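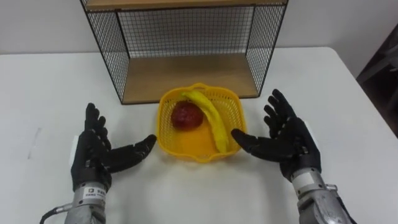

# Kendance mesh basket, small, yellow: six months on the table

I bought this basket in August to replace a ceramic bowl that had a chip in the rim. The bowl held more, but it was heavy, and fruit at the bottom of it went soft before anyone saw it. I wanted something light with holes in the sides. The Kendance was the cheapest one in the store that didn't wobble, so I took it home.

It's plastic, close to square, with rounded corners. The perforated grid runs around the sides and up into the rim. Mine is yellow. The store also had it in gray and a dark green that I would have picked if there had been any left in this size.

## Size

I would call it a basket for one or two people. An apple and a banana sit in it with plenty of space. A full bunch of bananas fits if you let the stems lean on the rim, but then you have used up the basket. When my sister-in-law Rosaura Castaño stays with us we go through more fruit than this can hold, and the extra goes on a plate.

Long fruit does better along one side, following the curve of the corner. Laid across the middle it takes up all the room and whatever else you put in ends up on top of it, which is how you get brown marks.

## Air and bruising

Fruit keeps better in it than it did in the bowl. I haven't measured anything. Peaches last a day or so longer before they get a wet spot, and I haven't had a moldy lemon since I switched. Some of that may be that I can see everything now and eat it in time.

The grid does leave a faint print on very ripe pears and on plums. Apples don't care. A folded paper towel on the bottom takes care of it, though it also blocks some of the holes, so I only do it in plum season.

## Cleaning

This is the weak point. Dust and bits of onion skin collect in the corners of the grid, and a sponge goes right over them. I use an old toothbrush and dish soap every couple of weeks. It takes two minutes and I resent it every time.

The label says top rack of the dishwasher. I ran it through 10 times or more without any warping, then stopped, as it flips over and fills with water. The color hasn't faded. I did once leave a split nectarine in it over a long weekend, and the juice got into the holes and dried hard. An overnight soak fixed that.

## On the table and off it

It weighs next to nothing, so it slides if you bump it. Duván Palomino, my neighbor, stuck four felt dots under his and says it stays put. I haven't bothered. On a white table the yellow looks cheerful, and when light comes through the plastic the bottom of the basket turns a pale orange. I like that more than I expected to.

We keep a black wire-mesh shelf unit behind it, against the wall, with a light wooden board at the base. I tried the basket in there for a week to free up the table. Fruit got forgotten. It went back out front and has stayed there.

## Compared with the Rilluvwood bowl

Before this I looked at the Rilluvwood slatted bowl, and Kartini Wijaya lent me hers for a few days. It is the better-looking object. It also needs oiling, you can't soak it, and it costs 36 dollars against the 2 I paid on clearance for the Kendance. If you keep fruit out for company, get the Rilluvwood. For a kitchen table where people grab an apple on the way out, the plastic one does the job.

## Complaints

- The rim has a rough seam at one corner. I took it down with a nail file.
- No lid or cover is sold for it, so in fruit fly season you are on your own. A dish towel works.
- It doesn't nest well. I bought a second one for potatoes and the two jam together when stacked.

I'd buy it again at the clearance price and probably at full price too. The potato one has a small crack near the base from being dropped down the cellar stairs, and it still holds potatoes.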